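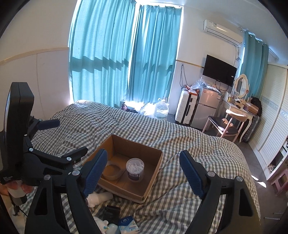 イドリス・ラドックからは、もうようは布ができてから上にプリントするんでしょ、ちがうの?ときた。ギンガムチェックの布も、白い布にハンコみたいにペタペタ押してると思ってたそうだ。

うーん、半分あたりで半分はずれ。プリントの布もあるよ、いっぱいある。でもギンガムは、ふつう、もようを「織って」つくる。色のついた糸と白い糸をじゅんばんにならべて、組みあわせるだけ。インクなし。

では、いそいでいくよ。

## まず、布ってなに

Tシャツのすそをひっぱってみて。のびるよね。あれは「編んだ」布。糸がわっかになって、わっかにわっかがひっかかってる。セーターもおなじなかま。

こんどはハンカチ。たてにひっぱっても、よこにひっぱっても、あんまりのびない。こっちが「織った」布。今日の話はこっちだけ。編みものはまたこんど。

織った布には糸が2しゅるいある。

- **たて糸** … さきにピンとはっておく糸
- **よこ糸** … あとから、たて糸のあいだを通していく糸

よこ糸は、たて糸の上、下、上、下。つぎの段はぎゃくで、下、上、下、上。これをずーっと。いちばんかんたんな織りかたで、名前は「平織り(ひらおり)」。ギンガムもこれ。

## チェックのひみつ

さて本題。灰色と白のギンガムで考えてみよう。

たて糸を、灰色、灰色、灰色、灰色、白、白、白、白、とならべる。4本ずつね。で、よこ糸もおなじじゅんばんで通す。灰色を4段、白を4段。それだけ。

すると、どうなるか。

| たて糸 | よこ糸 | 見える色 |
|---|---|---|
| 灰色 | 灰色 | こい灰色 |
| 灰色 | 白 | うすい灰色 |
| 白 | 灰色 | うすい灰色 |
| 白 | 白 | 白 |

え、うすい灰色? そんな糸、つかってないのに。

そう、つかってない。灰色の糸と白の糸が、ちいさーく、かわりばんこに顔を出してるところ。つぶが小さすぎて、はなれて見ると目のなかでまざっちゃう。虫めがねで見ると、灰色と白のつぶつぶにわかれて見えるよ。お店のチラシの写真も虫めがねで見てごらん、にたようなことになってる。

だから糸は2色、見える色は3つ。おとく。

## ウラを見ればわかる

イドリスの言ってたプリントの布と、織りもようの布。どうやって見わけるか。

ウラがえす。

プリントだと、ウラは色がうすかったり、白っぽかったりすることが多い。織りもようのギンガムは、オモテもウラもだいたいおなじ。糸そのものに色がついてるからね。どっちがオモテかわからなくて、ぬうときにこまるくらい。

もうひとつ。はしっこの糸を1本ぬいてみる(いらない布でやること! ハンカチでやるとおこられる)。ギンガムのたて糸をぬくと、はしからはしまでおなじ色。プリントのもようだと、1本の糸のとちゅうで色がかわってたりする。

## 紙でつくってみよう

機がなくてもできる。あ、「機」は「はた」って読むよ。布を織るどうぐのこと。

**いるもの**

- 色のついた画用紙 1まい
- 白い画用紙 1まい
- はさみ、のり、じょうぎ
- おとなの人(はさみがにがてなら)

**やりかた**

1. 画用紙をはば1センチの細長いテープに切る。色も白もたくさん。
2. たてのテープをならべる。色、色、白、白、色、色、白、白。上のはしだけのりでとめる。
3. よこのテープを通す。上、下、上、下。
4. つぎのテープは下、上、下、上。ここをまちがえるとスカスカになってずれる。
5. よこも、色、色、白、白のじゅんばんで。
6. ぎゅっと上につめる。おしまいに、まわりをのりでとめる。

できたらかべにはって、部屋のはんたいがわまで下がって、目をほそめて見みる。色と白がまざってるところ、中間の色に見えてきた? 見えなかったら、もっとほそいテープでやってみて。

デリス・フィリップスはたて11本、よこ11本でつくって、ランチョンマットにしたそう。みそしるをこぼすと終わりなので、とうめいなフィルムをはるといい。

## じゅんばんをかえると

ここからはおまけ。糸のならべかたをちょっとかえるだけで、べつのもようになる。

**たてだけ色をかえる** → たてじま。よこ糸はぜんぶ白でいい。

**よこだけ色をかえる** → よこじま。

**色を1本ずつかわりばんこにする** → ちいさいもよう。通しかたしだいで、ほそいしまにも、こまかいチェックにもなる。ふしぎ。

**色をふやして、はばもバラバラにする** → タータンみたいなチェック。スコットランドのスカートで見るやつ。あれは平織りじゃなくて、「あや織り」が多い。上、上、下、下、と2本ずつとばして、一段ごとに1本ずらす。近くで見ると、ななめのすじが出てる。ジーンズにもあるよ、ななめのすじ。

方眼紙があれば、織るまえに絵でためせる。上の一列にたて糸の色、左の一列によこ糸の色をぬっておいて、まんなかのマスは、たてが上にくるならたての色、よこが上にくるならよこの色。ちまちまぬる。教室の机にしくくらいの大きさでも、たて糸を200本までにしておかないと、ぬるのがたいへんすぎる。

## しつもんコーナー

**布のはしっこがほつれるのはなぜ?**
切ったところの糸が、もうどこにもつながってないから。折ってぬうか、ギザギザに切れるはさみで切ると、ほつれにくい。

**布の「みみ」ってなに?**
両はしのほつれないところ。よこ糸がそこでUターンしてる機だと、きれいなみみができる。

**ギンガムって名前はどこから?**
しまもようの布をさすマレー語から、という説がある。でもはっきりしてない。

つぎは編みもの。毛糸を1玉、よういしておいてね。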